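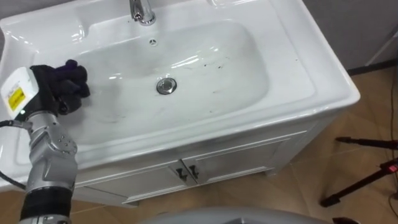

Skurholm Vanity Sink, White

One-piece ceramic vanity sink with a deep bowl and a built-in ledge on the right-hand side.

Price: $340
Faucet sold separately
Item ships from our Beaulieu warehouse

Details

The Skurholm is made as a single piece, with no seam between the bowl and the rim. The bowl is a rounded rectangle with curved inside corners, so a cloth or sponge reaches all of it. The rim is wide and flat and widens into a ledge on the right, with room for a soap dish or a cup. The front has a thick, rounded lip.

There is an overflow hole on the back wall of the bowl, below the faucet, with a chrome ring. The round drain stopper is polished metal and sits near the middle of the bowl floor.

What's in the box

Sink
Drain stopper and tailpiece
Overflow ring
Mounting clips and paper template

Finish

Glossy white glaze. It matches the Avwood cabinet in white and in gray. Any chrome faucet with a single-hole base will fit. We stock the Estari at $173.

Cleaning

Glossy white shows dirt. Gray smudges and dark specks tend to collect on the floor of the bowl near the drain, and a dry cloth will leave streaks. Rinse the bowl first, then wipe it with a soft cloth and a little dish soap, working from the rim down. Rinse again and dry with a clean cloth. Do not use steel wool or scouring powder. Lift the stopper out once a month and wash the underside.

Installation

Set the sink on the cabinet dry and check that it is level before you apply sealant. Hand-tighten the drain nut, then give it a quarter turn with a wrench. Leave the sealant overnight before running water.

Sink and Avwood cabinet together: $438

Customer comments

"Heavier than I expected. Get a second person to lift it." Colm Quinlan

"The ledge holds my toothbrush cup and hand soap. I do have to wipe the bowl every day or so." Lise Poirier

Questions about fit or parts: ask for Rommel Marquez at the parts desk, open until 5 p.m.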